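Funthorpe Small Sweeping Set: notes on the recordings

Version of 23rd August. Maintained by Edmund Wasilewska.

Contents

The set covers a short tabletop job: handling a small dustpan and a second cream-colored piece on a white board. There are 1,164 clips, sorted into 26 folders. Each folder has a plain text list of its clips and nothing else.
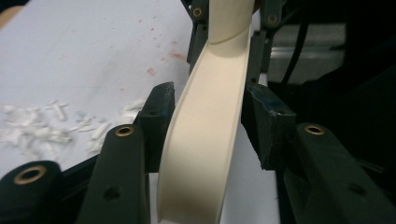
Clips run from a few seconds to just under a minute. Long pauses were left in. We cut only the ones where a part fell off the table — nine in all, kept in a folder called "dropped".

Objects

Names in the clip lists are short. "Pan" is the dustpan and "handle" is any upright grip. Older lists from May say "shovel" for the pan. We have not renamed them.

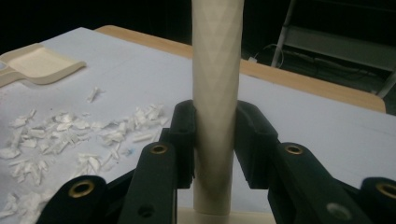
Cream handle held upright, faceted toward the top.

Close views often show only part of an object. If the labeler could not tell which piece it was, the entry says "cream part". Please don't guess when you correct these. 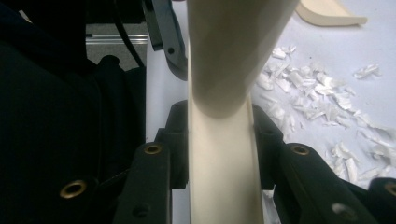
Rounded end of the tube resting in the channel piece.

Table and layout

The white board sits on a light wooden table. Positions are given as left or right half of the board, as seen by the person working.
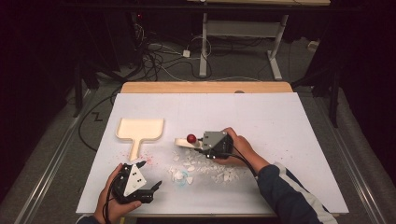
Start positions vary between folders, and so does the way the pan's handle points. Folder 13 has no position notes.

Known problems

Cream on white is hard to outline, and about a tenth of the masks are loose along the pan's rim. The Samonte split has the corrected masks; the Bultetti split does not.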